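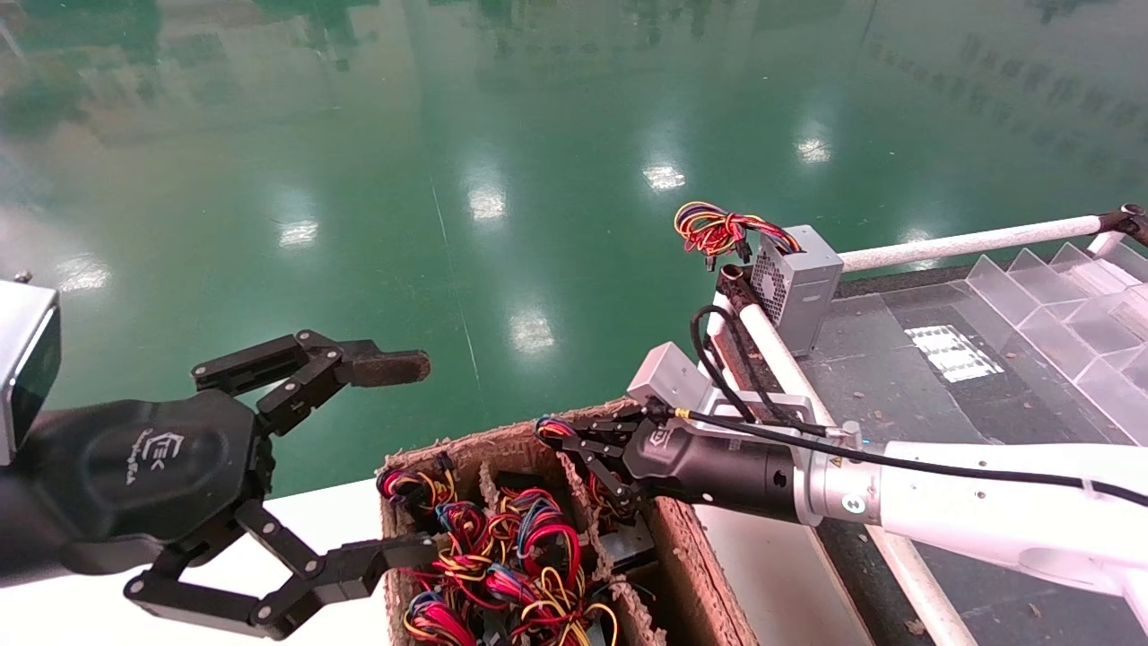 线束这东西,我是采访完才学会正眼看的。以前拆旧电脑,里面那一把花花绿绿的线,我都是一扯了事。这次跟一位在装配车间干活的师傅聊了一下午,聊到一半我才反应过来,我们一直盯着同一只纸箱说话:中间用硬纸板隔开,红的黄的蓝的黑的绕成一团一团堆在里头,箱口的边都起毛了。我问她这箱子是不是该换了,她看我一眼,说:“换它干吗?箱子又不装到机器里去。”

她不愿意留名字,说写“做线的”就行。那我就这么写吧。

她入行是在Cekholm,一家做电源配件的小厂,那时候整天坐着压端子。“一天1289个,我记得特别清楚,因为那天组长把数字写在白板上,到下班都没擦。”我说这听着挺光荣的呀,她直摆手:“光荣什么,第二天手都握不住筷子。”后来她去了Zovudex,从压端子转到理线、配线,一做就做到现在。

我最想知道的是颜色。外行看线就看个热闹,她看线先看的是黄和黑。按她的说法,台式机电源里头,黑的是地线,黄的是12伏,红的是5伏,先把这几样认熟,别的慢慢就跟上了。“但你别光信颜色,”她又补一句,“有的厂家不按这个来,你得看图纸,看接头。我带过的新人,栽跟头都栽在‘我觉得是’上面。”

这话我记在本子上了,还画了个圈。

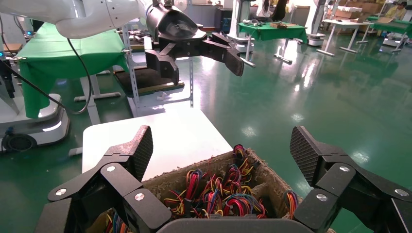
南屿晚风

再说回纸箱。我一直以为线一定要理得整整齐齐才能放,一根一根捋直、扎好、贴标签。她听完笑了半天(笑得我有点不好意思)。

“扎成小把就可以了。你看箱子里那一堆,看着乱,线是绕着的,没打死结,手伸进去捏住一把往外提,慢慢提,它自己会松。最怕的是什么?是有人嫌它乱,一把抓住使劲拽,一拽,接头就勾住了,勾住再拽,端子就退出来了。退出来你还看不见!装上去才知道不通电。”

我问那她自己拿线有没有什么讲究。有,还真不少。她总是先找接头,顺着接头往回摸,摸到绕圈的地方再捏。不捏单根,要捏就捏一把。箱沿上冒出来的那几圈先往里按一按,省得袖口挂上。还有就是指甲要剪短,这一条她说了两遍。

“纸箱比塑料盒好用,”她说,“塑料盒滑,线在里面跑来跑去。纸的毛毛糙糙,反而待得住。”我问那掉纸屑怎么办,她说掉就掉呗,桌子白的,一眼就看见了,抹布一擦。不过她也承认,边上磨得太厉害的时候,毛絮会粘到接头上,这种她会拿小刷子扫一遍再装。

她桌上用过一种Görtz的扎带,她夸了好几分钟,说松紧可以反复调。我后来没去查,你们有兴趣自己找找看。

中间我们歇了一会儿,她给我倒了杯热水,聊起她女儿学钢琴的事,这段她让我别写,我就不写了。

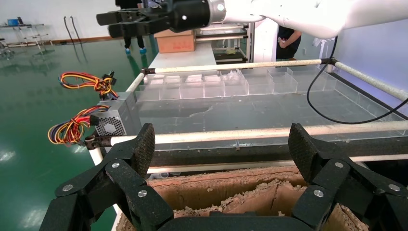

图片来源:Zendutora

歇完了接着聊工位。我发现她说“台面”的时候,意思比我想的大得多,线、箱子、电源,连旁边的透明料盒都算在内。那种亚克力的盒子,壁上一层灰和印子,底也脏,一头隔成一排小格,有几格里还有些米黄色的碎渣。我忍不住问,这个总该擦擦了吧?

“这个该擦,”她这回倒痛快,“透明的东西就图个看得见,糊了就白透明了。”她教我别拿干布硬蹭,亚克力容易花,先用软毛刷把渣子扫出来,再用湿的软布沾一点点中性洗洁精擦,最后换块干净的吸水。小格子的角落用棉签。酒精她不让用,说时间长了盒子会裂细纹。

电源呢,她的习惯是有网孔的那一面一定要露着,不能让线垂下来盖住。“风要走的呀。”线往旁边甩,或者往上挑起来,都行。我说这样不好看,她说:“好看是给参观的人看的,我一年也见不着几个参观的。”

我问她手上同时能管几种线束。她想了想,最多的一次是六月赶一批货,型号一共有40种,光对照表就打了厚厚一沓,贴得墙上都是。她说那阵子做梦都在分线,红线黄线蓝线往下掉,怎么接都接不完。

临走的时候她非让我试试。我把手伸进箱子,照她说的先找接头,顺着往回摸,捏住,慢慢提。提到一半卡住了,我手上一使劲,她在旁边“哎哎哎”叫起来。

第二次我提得慢多了,她说还行,就是指甲该剪了。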